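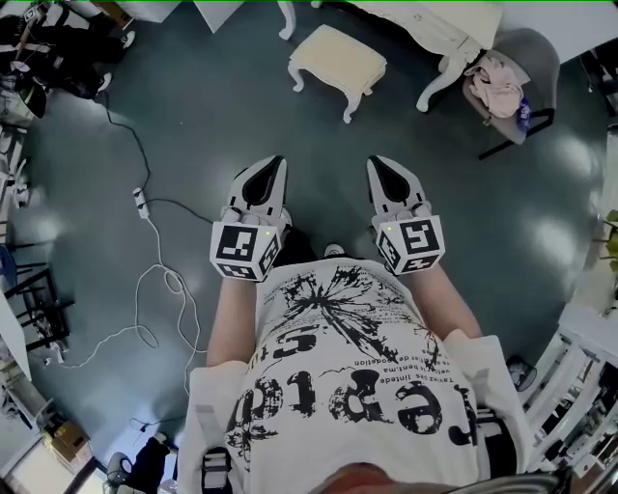
The Night Class That Fills the Library at Lelton

At 6:40 in the evening the reading room at Lelton Divinity School smells like soup. Somebody has propped the door open with a Greek dictionary, two students are arguing cheerfully about the book of Jonah, and a retired bus mechanic is hunting for a chair. Class starts in 20 minutes and there are already 23 people here!

They have come for Scripture After Supper, the evening course that Lelton started in February for people who will probably never be ordained and would still like to read the Bible the way seminarians do: slowly, out loud, with the commentaries open on the table. It costs nothing beyond a dish for the sideboard (the lentil soup has a following).

The idea came from Nigel Hollis, who has taught Old Testament at Lelton for 14 years and who cannot sit still when he talks about the prophets. He had been leading a small group at Cunha Street Chapel and kept running out of evening. "People were asking the same things my second-year students ask," he told me, "and they were asking them in the parking lot with their car keys out. I thought, come on, we have a whole library up the hill."

And what a library. The Prollura Collection alone holds 2,430 volumes of sermons, hymnals and parish letters, most of them given by a single family of preachers, and for years it was open only to degree students. Now anyone in the course can sign a book out. The favorite so far is a fat, crumbling hymnal from the Trodska congregation, which settled the valley when there was little here but a sawmill. Its margins are full of penciled notes from choir directors, including one that just says "slower, please, for the Lord's sake."

Each term runs through 4 books of the Bible. This one began with Ruth and Jonah, moved on to Amos, and will finish with the letter of James. Hollis opens with a short talk, never more than a quarter of an hour, and then the tables take over. On the night I visited, mine spent most of the session on one verse of Amos, the one about justice rolling down like waters, and I have seldom had a better time with a single sentence.

Across from me sat Tariq Durrani, a hospital chaplain and a Muslim, who had been invited to talk about the story of Jonah as it appears in the Qur'an and liked the company enough to keep coming back. He reads the passages in English, then tells us where his own tradition lingers and where it moves quickly past. The whole table leans in when he does it.

Some evenings end with a hymn from the Trodska book, sung at whatever speed the room can manage. Ours ran past nine, and the Jonah argument was still going strong on the front steps when I left.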